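4.2 Wrist camera placement and gripper comparison

The second set of trials compared two parallel grippers on the same arm, both working inside an opened desktop computer. We chose this setting for the tight clearances and for the large number of small parts that look alike from a short distance. The first gripper, the Ovura, has thin fingers and a narrow body. The second, the Stellel, is heavier and uses plate fingers driven by linkages. Both were run with the same controller, the same speed limits, and the same wrist camera.

Each trial started with the arm parked above the open case. The operator picked a target from a fixed list, and the controller moved the gripper to a hover pose over it. The targets were memory modules, add-in cards, and cable connectors. A trial counted as good if the gripper reached the hover pose without touching anything and the target could still be found in the camera image. Closing on the part and pulling it out were scored separately and are covered in Section 4.3.

We ran 299 trials in all. Of these, 17 were stopped early by the force limit on the arm. Most of the early stops happened with the Stellel, and most of those happened near the walls of the case, where the outer edge of a finger plate met sheet metal before the controller had finished its turn. The Ovura had fewer stops but did worse once it closed. Its fingers flexed under side load, and the hover pose that looked correct in the camera image was often off at the fingertips.

Camera placement mattered more than we had planned for. With the Ovura, the fingers took up a small part of the image and the detector had a clear view of the board. With the Stellel, the plates and linkages hid much of the area under the wrist. Figure 4 was taken with the Stellel over the motherboard. The CPU socket and the memory slots on either side of it are in view, and so is the one upright memory module in the right-hand bank, but the near part of the case is mostly behind the gripper.

1 comment · 2 shares

We tested two ways around this. The first was a fixed mask that removed the gripper pixels before detection. It cut false hits on the plate screws, which the detector had been labeling as board screws, but it could not bring back what was hidden. The second was to detect targets from a higher pose and carry their positions down during the approach. This worked better for cards and modules – both are long, straight, and easy to hold in the map – and worse for cables, which shift when the arm passes near them. The detector was trained on 3,108 labeled images, none of them taken with the Stellel mounted.

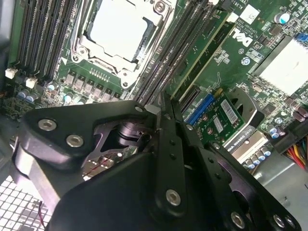
Figure 4. Wrist camera view with the Stellel gripper above the motherboard.

Angelovski commented on the preprint that the fixed mask gives the heavier gripper too little credit, and that a fair test would retrain the detector with each gripper mounted and move the camera farther out on the bracket. The same comment asked for the early stops to be reported by target type. We agree with the second request and have added the split to the appendix. Retraining for each gripper was left out of this study, so the detection scores for the Stellel should be read as a lower mark than it might reach with its own training images.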